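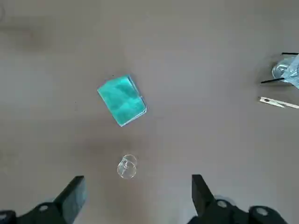 Figure 6.1 A small clear glass on the bench, with a turquoise item nearby.

Chapter 6
The Bench Before the Flame

Gwendolyn Whitfield taught chemistry at Hurkton for 30 years and lost, by her own reckoning, more beakers to elbows than to heat. This chapter is about elbows. You will learn where things go on a bench, and why your neighbour's pencil case isn't one of them.

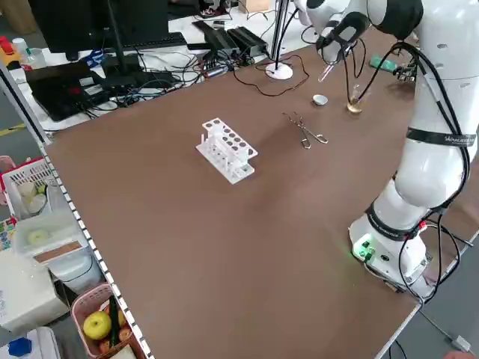

Figure 6.2 Rack, tongs, dish and beaker on the bench, with a test tube held above.

Tongs are laid flat. A test tube that isn't in your grip belongs in the rack — a tube propped against a book is a tube looking for the floor.
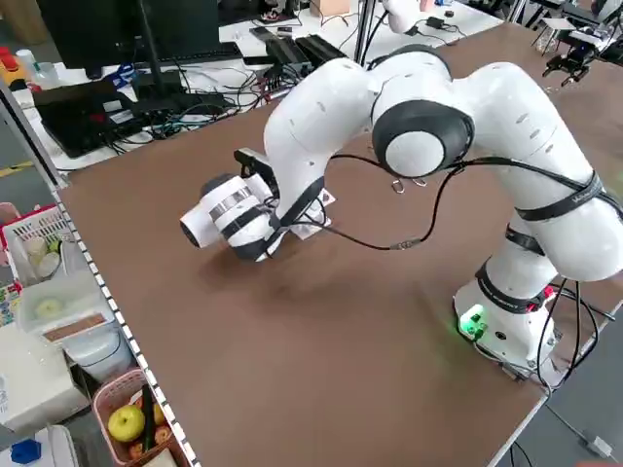 Keep a clear patch in front of you as well. Students treat bare bench as an invitation and fill it with lunch.

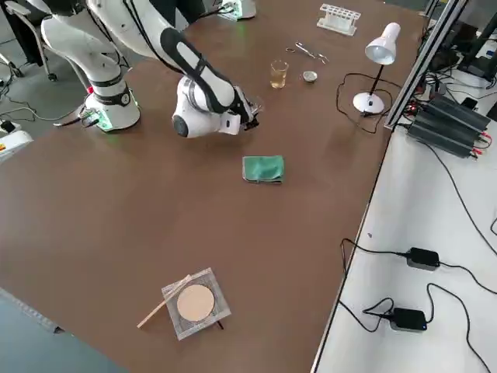 Wire gauze is the dullest thing in the cupboard and the one most often missing. It spreads the heat of a burner under a beaker, so check yours before lighting anything. The square one near the front of the bench has a round beige centre inside its grey mesh, and that centre is where the beaker sits. Exercise 6.1 asks you to draw your own bench as it stands, lunch included.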